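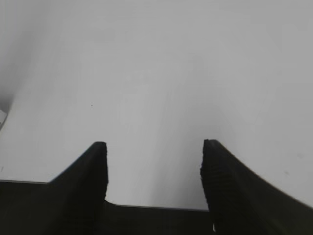
A plain white surface, with shadow.

Kellero and the Doster merger: your questions, answered

Who is running the place now?
Jianhua Tian became chief executive of Kellero on April 26, 2026. She came from Castellanos, where she looked after television sales and, for one long winter, the telephone system. Chenxi Hao stays on as head of development and has kept the office with the window.

Is Doster still a company?
On paper, yes. Doster keeps its name on everything it has already made, and new projects go out as Kellero. Please stop sending us designs for a combined logo. We have seen "Kellster".

I sent Doster a script in September. Where is it?
In the pile. We inherited 364 unread scripts and have replied to 113 of them. If you haven't heard, you are among the others, and sending it again will put you in the pile twice.

Do you finance films or make them?
Both, though seldom the same one. The fund side puts up part of a budget and asks awkward questions about the rest. The production side, based at Workham, asks for more money. They share a kitchen.

How many projects are in development?
43. Two of them are musicals, and we would ask you to be kind about that.

Will there be redundancies?
No jobs are going as part of the merger. A few job titles are, including "Vice President, Vision", whose holder is now in contracts and says he prefers it.

I'm owed money by Doster. Who pays me?
Kellero does, on the same terms as before. Send your invoice to the accounts team with the old Doster job number on it. Invoices without a number go to Chenxi, who sends them back.

Can I invest?
Not through this page. The current fund is closed, and the next one has no opening date.

Can I visit Workham?
By appointment only. Parking is dreadful and the café shuts at two. If you're coming for a meeting, ring the front desk the day before and give them your registration number.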